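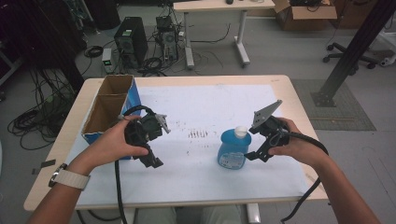 Caderno da oficina, junho

Cola de amido para as encadernações do lote Gajewski, terceira tentativa. As duas anteriores ficaram grossas demais e marcaram a lombada.

Receita de hoje: 30 g de amido de trigo, 180 ml de água destilada. Deixei o amido de molho desde as nove e só acendi o fogareiro depois do almoço. Mexi sempre para o mesmo lado até ficar translúcida, mais 17 minutos em lume brando. Passei duas vezes pela peneira fina. Na segunda ainda saíram grumos, pequenos, da parte que pegou no fundo. A panela esmaltada está a perder o esmalte junto à asa, não usar mais para isto.

Consistência melhor do que na tentativa anterior. Diluída a meio com água, estende bem com a trincha larga no papel japonês. Sem diluir serve para as charneiras.

Testes em tiras do papel Lelis, o fino e o médio. O fino enrola logo que apanha cola e é preciso humedecer antes pelo verso. O médio aguenta. A Celina Brzozowska sugeriu misturar um pouco de metilcelulose para dar mais tempo de trabalho. Fiz uma tira assim e ficou entre mata-borrões, debaixo da prensa pequena. Vejo amanhã.

Livro 4 do lote: lombada limpa, restos da cola animal retirados com cataplasma e espátula de osso. Três cadernos soltos, o primeiro com a dobra rasgada de cima a baixo. Costura original sobre cordas, duas partidas. Falei com o Kauko Valtonen sobre recoser tudo ou só reforçar. Ele prefere reforçar e guardar a costura antiga onde ainda segura. Fico com dúvidas no caderno do meio, o fio desfaz-se ao toque.

Livro 5: ainda não abri. Tem pó vermelho do couro por todo o lado, embrulhar antes de mudar de prateleira.

Material: acabou a linha de linho 18/3. Pedir à Okier, juntamente com 400 folhas de mata-borrão. O último pacote veio com os cantos amassados e aproveitei só o miolo.

A cola que sobrou está no frigorífico, frasco com tampa de rosca, etiqueta com a receita. Deitar fora se cheirar a azedo. O Lech Zalewska precisa da prensa grande de manhã, tirar de lá as pastas do livro 2 antes das dez.

Última atualização: junho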